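Romby Club Manager review: a season of running a small football association on it

Posted December 18, 2020

Our district association has four member clubs, 1253 registered players and no full-time staff. For nine years the registrations lived in a spreadsheet, the fixtures lived in another one, and the money was in a shoebox of receipts and a cheque account with two signatories. In the off-season we paid for Romby Club Manager, and this review covers one full winter competition plus the registration period on either side of it.

I was the person who set it up and I did most of the data entry. Chun-yin Au handled the referee appointments and Yao-tsung Leung did the accounts, so their views are in here as well.

What it does

Romby is a web-based program for sporting bodies. You get player registration, a fixture builder, team sheets, referee appointments, a disciplinary register and a basic ledger. There is a phone app for team managers, who use it to enter scores and cards after the match. It isn't made for football in particular, and you notice that in places. The default period length was 20 minutes and there were four of them until I changed the template.

Setting up

Importing the old records took me most of November. The import tool wants names split into two columns and dates of birth in one format only, and if a single row is wrong it rejects the whole file and tells you the row number but not the problem. I ended up loading players in batches of 100, which was slow but meant a bad row only cost me a few minutes.

Duplicates are handled well. When a player had moved from one club to another and appeared twice, the program flagged the pair and let me choose which record to keep. It picked up nearly all of them. The ones it missed were mostly kids whose surname had been spelled two ways by two different clubs.

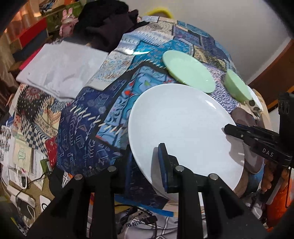 Club logins were the other big job. Each club can have an administrator and any number of team managers, and the permissions are sensible. A team manager can see their own squad and nothing else. A club administrator can see the whole club but can't approve a transfer, which stays with the association. We had an argument about that in the past and it was good to have the software settle it.

Fixtures

The fixture builder is the best part of the program. You enter the grounds, the times each one is available, and the teams in each age group, and it produces a draw. You can lock individual matches and ask it to rebuild everything else. We share two of our grounds with cricket at the tail end of the season, and blocking those dates out took a few minutes for each ground.

It does not understand travel. Our furthest club is 70 kilometres from the main ground and the first draw had its under-10s playing away at 8 am three weeks running. There is no setting for this. I had to find those matches and move them by hand, then lock them. If your clubs are all in one town you won't care.

Washouts are easy. You tick the ground, mark it closed, and every team manager with a match there gets a message. The messages arrived within a minute or two all season, except for one morning when they didn't go out until after the first kick-off. Support said it was a fault with their text message supplier and credited us for the month.

Referees and discipline

Chun-yin had been doing appointments by phone for years and didn't want to change. The referee module is plain. It lists the matches, shows who has said they are available, and warns you if you put the same person on two grounds at once. Referees accept or decline in the app. By mid-season the phone calls had dropped to the odd one on the morning of a match.

The disciplinary register is weaker. It counts yellow cards and will suspend a player automatically once they reach the limit you set, but it has no proper way to record an appeal. We had one player whose red card was downgraded by the tribunal, and the only way to show it was to delete the original card and enter a new one. That leaves no trail, and for an association that might be asked to justify a decision a year later, it's a real gap. We kept the tribunal paperwork in a folder the old way.

The app also lets both team managers enter a score. If they disagree, the match is held until someone at the association sorts it out. Good idea, but the alert goes to the main email address only, and it took me a few rounds to find where it was going.

Money

Yao-tsung was the hardest to please. The ledger will take registration fees by card, split them between the club and the association and produce a statement for each. That part works and the figures matched the bank every month. Refunds are a problem. When part of our season was cancelled we wanted to return a portion of every fee, and the program would only refund the full amount or a figure typed in by hand, one player at a time. He did them by hand.

It also won't record that a payment needs two approvals. We still need two signatures on anything going out, so spending is kept outside Romby altogether.

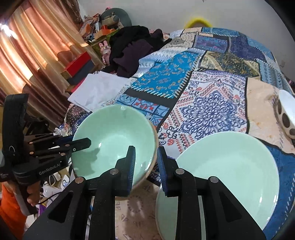
Mint-green bowls, one larger and shallower than the other.

Other programs we tried

We had trial accounts with two others. Botport was cheaper and had a nicer app, but the fixture builder couldn't handle more than one ground per club. Oka was set up for much larger bodies and would have suited a state league. Its discipline section was far better than Romby's, with proper case files and hearing dates, and if that was our main worry we would have paid the extra. A neighbouring association uses Yu and seems happy with it, though I have only seen it over someone's shoulder.

Cost and support

You pay by the registered player, billed once a year, with card fees on top. There is no set-up charge. Support is by email only. Most answers came the same day and were written by someone who had read the question. The help pages are out of date and several of the screenshots show menus that have since moved.

Rating

Fixtures: very good
Registration: good, once the import is done
Referees: good
Discipline: poor
Accounts: fair

We have renewed for next season. I have asked for the travel setting and the partial refunds, and was told both are on the list, with no date given.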